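Folding Laundry on the Bed

A bed is the biggest flat surface most of us have, so it makes sense to fold there. The trouble starts when the clean clothes are still on it at bedtime and get moved to a chair.

Make the bed first. Pull the bedspread smooth and push the cushions and pillows back toward the headboard or off to one side. On a round bed there are no corners to work from, so pick one spot at the foot, sit down, and keep everything within arm's reach.

Sort before you fold. Put dark clothes in one heap and light ones in another, and leave socks and underwear for last. Eight or so piles is too many. Two or three will do for a normal load.

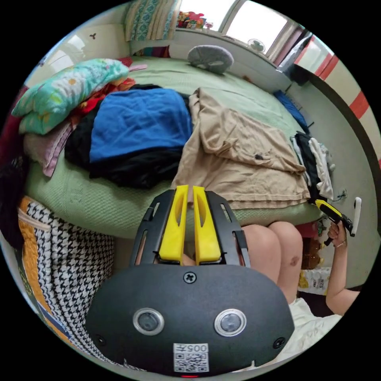
Lay each top face down, smooth it with your palm, and check for spots while it is open. Anything stained goes straight back to the hamper. A spot that has been through the dryer is harder to get out, so treat it before you wash again. Dish soap and cool water work on most food stains if you leave them on for ten minutes.

Fold the sleeves in, then fold the bottom up to the collar. Thick sweaters only need one fold. Pants go in half lengthwise and then in thirds.

Stack by drawer, not by color. If T-shirts and pajamas live in the same drawer, they can share a stack and you make one trip.

Keep the window open on a dry day if the clothes feel a little damp. Cotton that seems dry on the line often isn't at the seams. Give it an hour on top of the bedspread before it goes away.

A load takes me 7 minutes this way. Sheets are extra, and I do those on the floor.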